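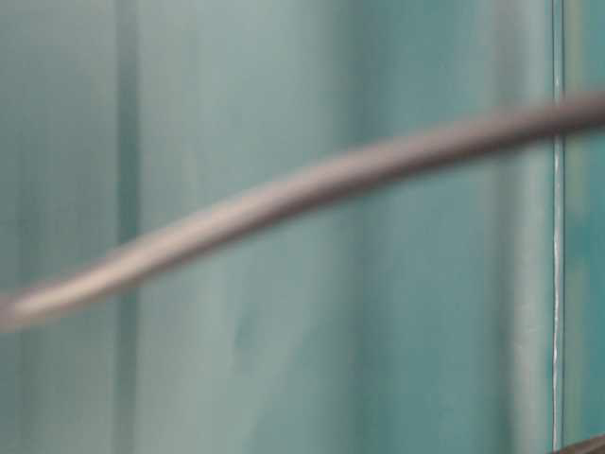 First overnight ride on the old Carnik canal towpath, which way round?

Posted by Catríona Mac Mathúna in Routes and Touring

Hello all! I've finally talked my sister into an overnight ride and we've settled on the Carnik towpath in July, from the basin up to Hanrahan Lock and on to the village of Grovik, where we've booked a room above the pub. We're both on hybrids with ordinary mudguards and a pannier each. I ride most weekends, she rides to work and back and that's her lot, though she's very keen.

Now I can't decide on the direction. The booklet from the library has it starting at the basin, but a man in the bike shop swore by getting the train to Grovik and riding down. Is the climb by the locks bad enough to matter? And is the surface all right after rain? I've heard very mixed things about the stretch through the woods. Any tips on where to fill bottles would be lovely too, as I'd hate to run short on the first day.

towpath_tim
Start at the basin. The train only takes 2 bikes and if someone else has got on first you're stuck.

Marguerite on a Tourer
Oh, you'll love it! I've done this one both ways and I'd go up from the basin too, mainly for the ending. You come round the last bend with the whole valley opening on your left, and then it's a short roll into Grovik for your tea. Going the other way you finish beside a ring road, and after two days of herons and water lilies it feels a bit of a let-down.

The climb is nothing to fret about. There are six locks in the flight below Hanrahan and each has a short cobbled ramp beside it. They're steep for a few turns of the pedals and then flat again until the next one. I get off and push on the third (it's the bumpy one, you'll know it) and I've never felt the worse for it. Your sister will be fine if you let her set the pace.

The woods are where I'd take more care. The path is packed earth with roots across it, and after a wet spell it holds puddles for days. Let a little air out of your tyres before you go in and keep to the hedge side, where it drains better. If it has really poured, leave the towpath at the brick bridge and take the lane instead. It adds a hill but also goes past a farm gate with an honesty box, and the flapjacks are superb — take coins!

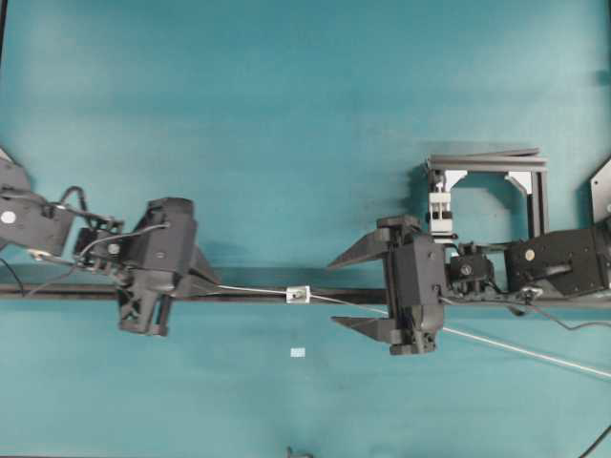 Two black grippers and a black rail over teal-blue fabric.

For water, there's a tap on the side wall of the old toll house, and another by the moorings at Hanrahan. Fill up at both. Between Hanrahan and Grovik it's 12 miles with no shop, so have your lunch in your bags before you set off up that part. Do stop at the aqueduct while you're up there, it's my favourite place on the whole canal, and you can sit on the grass and watch the boats go over your head if you take the steps down to the stream.

Have a wonderful time, and please come back and tell us how you got on!

pedalling_po
Agree with the above apart from the tyres, I leave mine hard and just go slowly. The Sakora tearoom at the basin opens at 6 in the morning if you want breakfast first. Closed Tuesday. Ring a bell under the bridges, the anglers don't hear you coming.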